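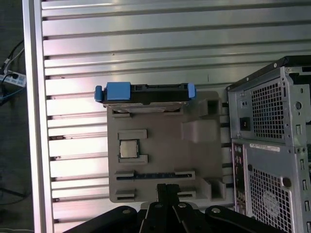
Parts tray on the slotted bench, CPU in its pocket, drive caddy along the top edge.

Storing a CPU in a molded parts tray during a rebuild

Kheri Mfaume
I am stripping a tower for a board swap. The tray is gray plastic with a shallow pocket for the CPU and a long slot that I take to be for memory. The CPU sits heat spreader up with a short tab above and below it. The bench is aluminum extrusion. Can the chip stay there overnight, or does it need a clamshell? Also, the drive in the black caddy with the blue latch has no pocket of its own. Is the top edge acceptable?

Langat74
Overnight is fine if the plastic is static dissipative. Plain molded plastic can hold a charge, and gray tells you nothing either way. Look for a marking underneath or ask the seller. If you can't confirm it, use a clamshell. Heat spreader up is correct for a land grid chip only if the pocket floor doesn't touch the contacts, so check that it bears on the substrate edge. Ground the extrusion too. Anodizing insulates, so attach the lead to a bare screw.

Ridby
never had a problem, mine sat in a mug for 4 days

udilcombe_bench
Move the drive. A caddy on a raised edge can slide when you turn the tower. Lay it flat on an antistatic bag and leave the latch closed.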